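Robot bench night reaches its third PC
20 June 2025

Friday nights at the shared workshop have been all about Belhaj lately, our long-running attempt to get a pair of robot arms putting desktop computers together. We started back in December, and I've lost more sleep over it than I'd like to admit!

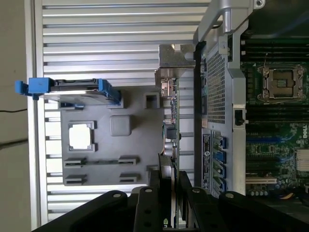
Close quarters inside the Dell tower.

Laurier Cormier wrote most of the motion code, and I look after the fixtures (and the biscuits).
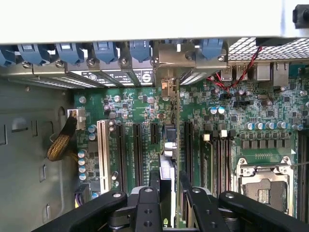 My big worry is still clearance. A gripper needs elbow room, and a tower wasn't designed with that in mind – the blue clips over the slot brackets sit in a tight row, and the one installed card stands out near the middle of the board. I've redrawn the finger pads three times.
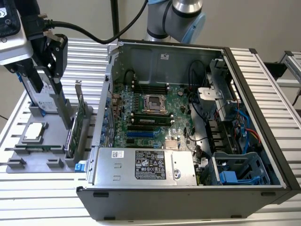 Kenji Ostrowski reckons we should forget about speed until the arms can do 18 cards in a row without a fumble. Fair call, but I'd still love to get the whole job under 80 minutes.

Next up is the processor, and I'm already nervous about those pins.

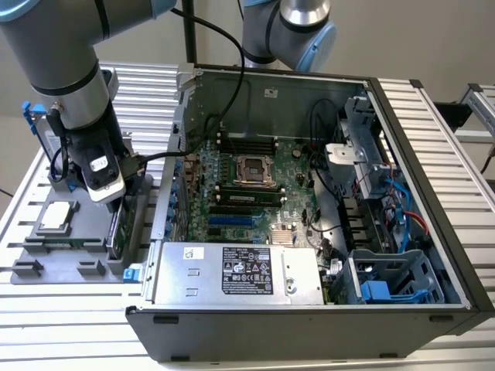
The chip in its pocket on the tray, beside the open case.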